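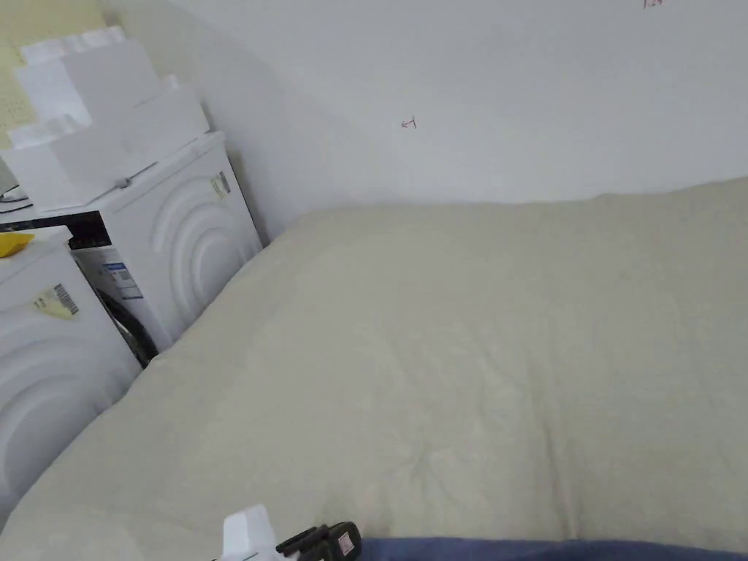 세탁기 옆 흰 벽 앞에 크림색 이불. 오늘 글은 행사 사회자 섭외 얘기입니다.

검색어를 입력하세요 검색

1/
작년 8월부터 사내 시상식 진행자 섭외를 맡고 있습니다. 그동안 겪은 것 위주로 짧게 적어 봅니다. 규모는 직원 253명, 저녁 식사 포함 행사 기준입니다.

2/
처음 연락한 곳은 Gemutico라는 에이전시였습니다. 방송 진행자, 강연자, 뮤지컬 배우까지 같이 관리하는 곳입니다. 메일에 행사 날짜, 장소, 인원, 예산 범위를 안 쓰면 답장이 늦습니다. 저도 첫 메일은 사흘 뒤에 답을 받았습니다.

3/
후보는 두 명이었습니다. 라디오 출신 Pascual Toledo, 스포츠 중계를 오래 한 Fermín Toledo 아니고 Fermín Tapia. 제가 회의 자료에 성을 잘못 적어서 한 번 돌려보낸 적이 있습니다. 이름 표기는 에이전시에서 받은 프로필을 그대로 복사해서 쓰세요.

4/
프로필 영상만 보고 정하지 않는 게 좋습니다. 영상은 편집본이라 말이 끊기는 구간이 없습니다. 저는 최근 행사 무편집 녹화본을 요청했고, 시상자 호명 부분 20분 정도를 봤습니다. 수상자가 늦게 올라올 때 어떻게 시간을 채우는지가 보입니다.

5/
결국 Pascual Toledo로 갔습니다. 통역 없이 한국어 진행이 되고, 사전 통화에서 대표 인사말 길이를 먼저 물어봤습니다. Fermín Tapia 쪽은 일정이 안 맞았습니다. 실력 차이는 잘 모르겠습니다.

6/
계약서에서 본 항목: 리허설 포함 여부, 대기 시간, 초과 시간 요금, 촬영본 사용 기간. 촬영본은 사내 게시판만 되는지 외부 채널도 되는지 따로 적어야 합니다. 우리는 사내용으로만 했고 나중에 홍보팀이 아쉬워했습니다.

7/
장소는 Kostodgate 2층 홀. 최대 300명까지 들어간다고 안내받았는데 원형 테이블을 깔면 그보다 줄어듭니다. 무대 계단이 왼쪽에만 있어서 수상자 동선을 한 방향으로 돌렸습니다. 진행자한테 도면을 미리 보냈더니 큐시트에 본인이 직접 표시해서 돌려줬습니다.

8/
음향은 Hustance에서 했습니다. 핸드마이크 둘, 헤드셋 하나. 헤드셋은 리허설 때 잡음이 있어서 본 행사는 핸드마이크로 진행했습니다. 대신 진행자가 한 손으로 봉투를 열어야 해서 봉투에 풀칠을 안 했습니다.

9/
대본 얘기. 농담까지 써서 주지 마세요. 제가 썼던 농담은 전부 빠졌고 빠진 게 맞았습니다. 필요한 건 수상자 이름 읽는 법, 부서 정식 명칭, 언급하면 안 되는 일 정도입니다. A4 네 장에서 한 장 반으로 줄었습니다.

10/
행사 당일 대표님과 짧은 대담 코너가 있었습니다. 질문지는 전날 공유. 대표님이 두 번째 질문에서 길게 얘기하셔서 뒤의 경품 추첨을 줄였습니다. 추첨 번호는 2967번이 나왔는데 당첨자가 이미 퇴근해서 다시 뽑았습니다.

11/
끝나고 설문을 돌렸는데 진행에 대한 불만은 거의 없었고 음식 얘기가 많았습니다. 고기가 식었다는 의견. 이건 제 담당이 아니라 그대로 전달만 했습니다.

12/
올해도 같은 분으로 문의 넣어 둔 상태입니다. Petersen이라는 다른 에이전시에서도 견적을 받았는데 이동비가 별도라 비교표를 다시 만드는 중입니다. 큐시트 양식 필요하신 분은 댓글 남겨 주세요. 회사 이름만 지우고 보내 드립니다.

이 사이트는 더 나은 이용 환경을 위해 쿠키를 사용합니다. 계속 이용하시면 쿠키 사용에 동의하는 것으로 간주됩니다. 동의 설정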